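Laundry folding methods

Laundry folding methods are set ways of reducing a clean textile to a smaller, regular shape for storage. The subject covers clothing, bed linen and toweling, and it takes in both the habits passed down in households and the named systems sold through books, classes and storage products. Claims made for the named systems are often large. The evidence behind them is thin, and most of it comes from the people selling them.

Origins

Popular histories like to trace folding to a single source, usually a court, a convent or a navy. None of these accounts holds up well. Pressed linen was stored flat in chests wherever people owned enough of it to store, and the fold in thirds follows so easily from the width of a shelf that it probably needed no inventor. Writers who give a date for the first fold seldom say what document they are relying on.

Main types

The flat fold is the oldest in wide use. The item is halved or brought in by thirds until it fits the shelf, then stacked. Its known fault is that the bottom item can't be reached without disturbing the others.

The upright fold, also called the file fold, sets each item on its edge in a drawer. Supporters say that everything can be seen at a glance. This is true of a full drawer. In a half-empty one the items lean and then fall over, a problem that the makers of drawer dividers have been glad to solve.

The roll is common in luggage and in bathrooms. It is widely said to prevent creases, although a tightly rolled cotton shirt will show as many as a folded one, running in a different direction.

The ball or cuff method is used mostly for socks, with one cuff turned over the pair. It is quick and keeps the pair together. Opponents say that it ruins the elastic, a charge repeated in nearly every guide and tested in almost none. 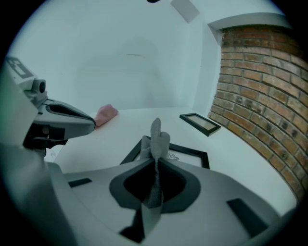 This page was last changed on September 2, 2021.

Toweling and other pile fabrics

Terry cloth and similar looped fabrics behave differently from smooth weaves. The loops hold air, so a folded stack settles slowly and is never as square as one made of sheets. Hotels favor a fold in thirds that hides every edge, mainly for looks. The idea that this fold also keeps a towel softer has no obvious basis — softness depends far more on water, detergent and drying.

Pile fabrics also make poor material for small, tight folds. A washcloth folded four times tends to spring open, which is why many households stop at two and some don't fold washcloths at all.

Named systems

The Ginell fold is an upright fold with an added tuck at the hem. Its promoters say that it saves a third of the space in any drawer. The figure seems to rest on a comparison with clothes that had not been folded at all.

The Rissanen method sorts by thickness before folding. It is the more sensible of the two, and also the slower. The Neneletti household survey, the source most often quoted in its favor, sent out 837 forms and had 638 returned. Of those, 622 described the method as "helpful." Since every form went to a person who had already paid for the course, the result says little about anyone else. Six drawers were measured before and after, and the measurements were not published.

Astia, a line of folding boards, is sold on the promise of identical results each time. The boards do give a uniform width. Whether a drawer is improved by uniform width is left for the buyer to decide.

Effect on fabric

Long storage along one crease can weaken some fibers, especially old linen and silk, and textile keepers refold such pieces or pad them with tissue. Everyday clothing is worn and washed too often for this to matter much. Knitwear is the usual exception to hanging: a heavy sweater will stretch at the shoulders on a hanger, and almost any fold is better for it.

Guides that advise refolding a whole wardrobe each October, when the season turns, give no reason beyond tidiness.

See also

Ironing
Linen closet
Clothes hanger
Terry cloth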